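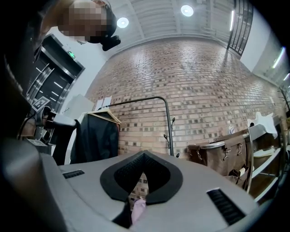

The brick wall, with the doorway off to the left.

I have been meaning to write about the brick wall for ages, and a few of you asked after my last post, so I made a big pot of tea and sat down to do it properly. When Homa Safavi first took me round the old Bristum building in August, I'm afraid I didn't hear a word she said about the heating. I was too busy looking at the brick! It's a lovely red-brown, laid in plain even rows, and every so often there's a brick that came out darker or paler than its neighbors. I could look at it all afternoon (and I have).

Homa says the two of them argued for weeks over whether to plaster it. Tarık Baysal had a quote for 1,460 to cover the whole thing and paint it cream, and he still thinks it would have made the room brighter. He may be right – it does drink up the light after four o'clock – but I'm so glad he lost that one.

My grandmother's kitchen in Pretlow had a wall like this behind the stove, and she used to lean her back against it while she shelled peas. I think that's half of why I love it.

There's a white cabinet standing against the wall over toward the door, and I'd leave that side just as it is. For the long stretch I keep picturing one big weaving, something in undyed wool, hung low. Homa wants shelves. We've agreed to try the weaving first, and I'll let you know how we get on with hooks, as I'm told you drill into the mortar and leave the brick alone.

Last updated: August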